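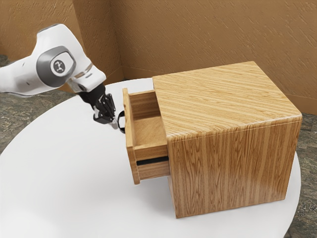

What's in the Junk Drawer? A Project Report

Projects > Everyday Life > Household Studies

Overview Projects Students Archive Contact

May 2, 2020
By Haruna Uchida

My grandmother keeps a drawer in her kitchen that we were never allowed to tidy. Rubber bands, dead pens, a key to a house she sold before I was born, all of it in there together. When our instructor, Ms. Tuhumury, told us to pick something from ordinary home life and study it properly, I thought of that drawer before she'd finished the sentence. Masaru Hirose wanted to do refrigerators. I won because drawers don't smell.

So our project is about junk drawers: what goes in, what comes out, and whether people know what they own. There were three of us, me, Masaru and Kanako Imai, and we did the whole thing in one neighborhood, Nellholm, where Kanako lives and where people already say hello to her dog.

Finding the drawers

We printed 200 flyers and put them through doors on the streets nearest the bus station. The flyer asked if we could come and empty your messiest drawer onto a bedsheet, write down everything in it and put it all back. Reading it now I can see why most people didn't answer! We'd pictured ourselves turning households away. We got six, and one of those was Kanako's aunt.

Six drawers is a small study and I know it. Ms. Tuhumury told us to say that early in the report so here I am saying it early. But we did those six properly, and we made all our visits in February, so everybody got the same treatment: a clean sheet, one person sorting, one person writing and one person talking to the owner so they didn't get bored and start helping. Helping was a problem. People see their own stuff spread out and they want to throw half of it away on the spot, and we had to ask them to please wait until we were done.

Before we opened anything, the owner wrote down what they thought was in there. They could take as long as they liked. Then we compared.

What we counted

Altogether we wrote down 2,407 things. Kanako typed up the list over one very long weekend and has asked me to mention that. A thing was anything you could pick up separately, so a box of matches was one thing but loose matches were each their own. We argued about that rule for most of a lunch break, and I still think we got it wrong, because one drawer had a spilled box of thumbtacks in it and it shot straight to the top of our chart. If I did it again I'd count a spill as one.

The biggest group was fasteners, meaning screws, tacks, twist ties, clips and bread tags. Next came paper, mostly takeout menus and receipts, then batteries and anything to do with batteries. After that it gets hard to group. There were birthday candles in every drawer. There were instruction booklets for appliances the owners no longer had. One man had a whole envelope of buttons, each still in the tiny plastic bag it came in, and he couldn't match a single one to a shirt.

Keys were my favorite. Every drawer had keys in it and almost none of them opened anything the owner could name. We asked each time if we could set them aside as a separate pile, and each time the owner said something like oh no, don't lose those. Shigeru Takeda, who had the tidiest drawer in the study (he'd put in dividers, which felt like cheating), spent ten minutes trying one small brass key in every lock in his apartment while we sat there. It didn't fit any of them. It went back in the drawer.

What people thought they had

The lists people wrote beforehand were short. Everyone remembered the useful things they'd used lately – scissors, tape, a flashlight. Hardly anyone wrote down paper at all, even the woman whose drawer wouldn't close because of it. Two people listed a thing they were sure was in there and wasn't, and in both cases it was a tape measure. I don't know what to do with that fact but I like it.

Masaru thinks the drawer works as a kind of waiting room. You don't want to decide about a thing, so you put it somewhere it can wait, and then the deciding never happens. I'm less sure. When I asked people to tell me about particular objects they nearly always could, once they were holding them. The button man knew which store the oldest bag came from. So they hadn't forgotten, they just couldn't get to the memory without the object in their hand. Ms. Tuhumury says both ideas could be true and that we'd need a different study to pull them apart.

Things that went wrong

We lost our first set of notes. They were in pencil and Masaru's water bottle leaked in his bag, so we went back and did the aunt's drawer again, and by then she'd cleaned it. We used the second count. It's lower than it should be and the chart has a star next to it.

We also forgot to measure the drawers. Not one of us thought of it until the fifth visit, and then we had to message everyone and ask. Four sent us numbers, one sent a photo of the drawer with a banana for scale, and one never wrote back. That means I can't tell you if bigger drawers have more in them, even though it's the first question everybody asks when we talk about the project.

What's next

The written summary had to fit in 600 words, so this longer version is where all the extra bits ended up. Kanako wants to go back to the same homes in July, if visiting is possible by then, and ask each person to do the memory list again without looking. I'd like to add my grandmother's drawer. She has said no twice, but the second time she did ask whether we bring our own bedsheet.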